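Cenport Travel Card Wallet

A slim wallet for anyone who gets about by underground, tram or bus. It keeps your travel card on the outside, behind a clear window, so you can tap in at the gate without taking it out.

There are 3 more slots inside for bank cards, plus a flat pocket for folded tickets and a small route map. The wallet closes with a press stud and fits in a coat pocket. It comes with a neck cord – handy on crowded platforms – which unclips when you don't want it.

Colours: navy, dark green, grey
Length: 9 cm when closed
Neck cord: 100 cm, adjustable

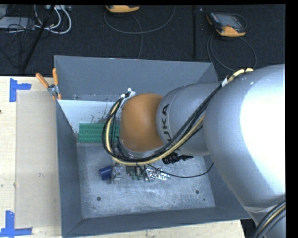

Please keep only one contactless card behind the window, as two together may confuse the reader. Wipe clean with a damp cloth and don't machine wash.

Orders placed before 4 pm are packed the same day. Grey is out of stock until February. For orders of over 100, please write to Keyvan Mahmoudi in the sales office.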